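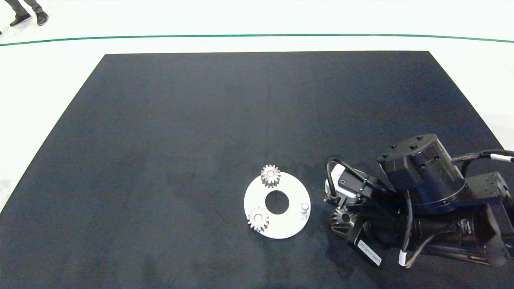
Why does my arm keep stalling on the third gear?
Usually the bore is off center from the peg, so it jams on the way down and the force limit trips.

Gráinne Noonan
Ronari arm, faults out with code 23 on the insert. Started after I swapped finger pads. Any ideas?
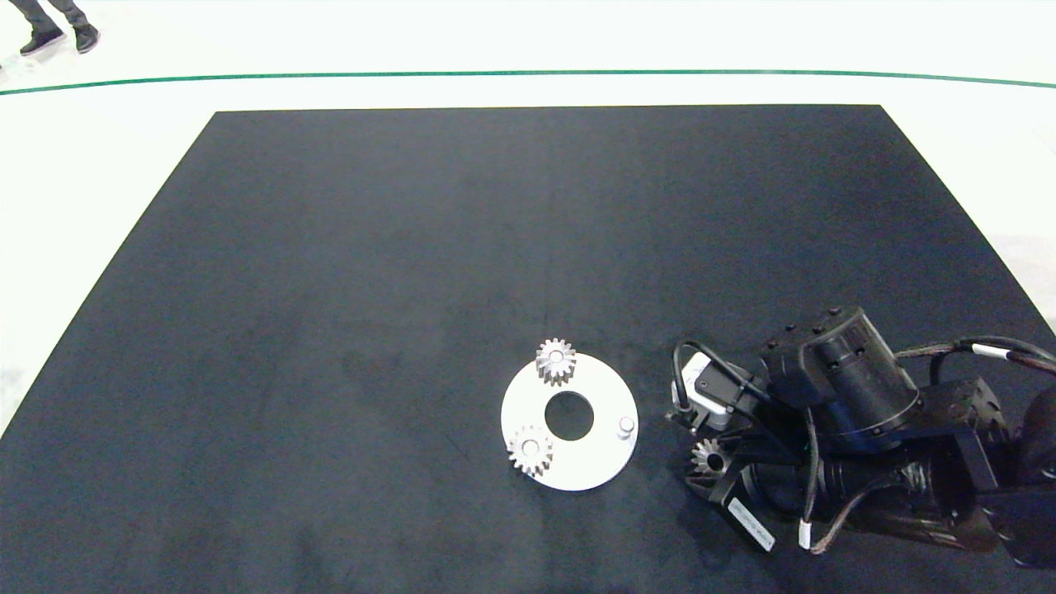 Third gear in the gripper, peg still bare.

Lockwood
Redo your tool offset. New pads = new grip height. Took me 5 tries 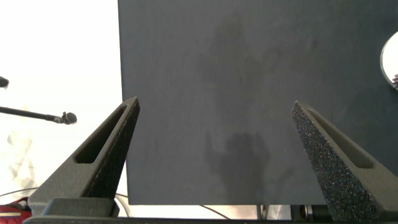 2 more things to check

wornevari12
Lower the speed - mine was comming in way too fast 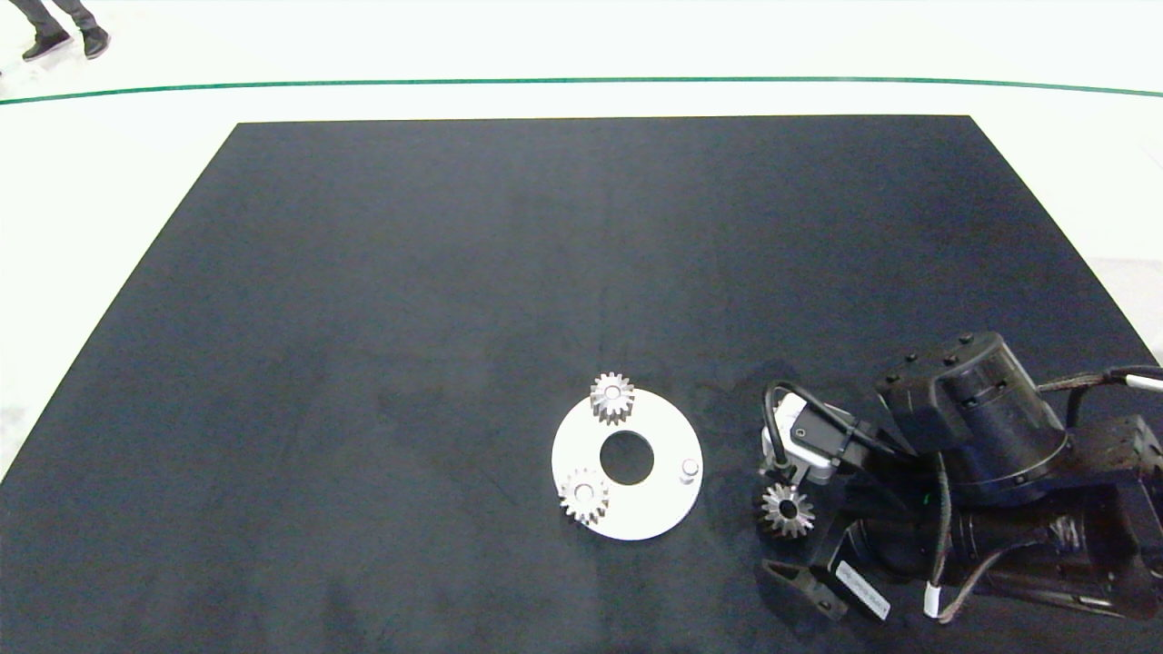 and keep a hand on the e-stop while you test it.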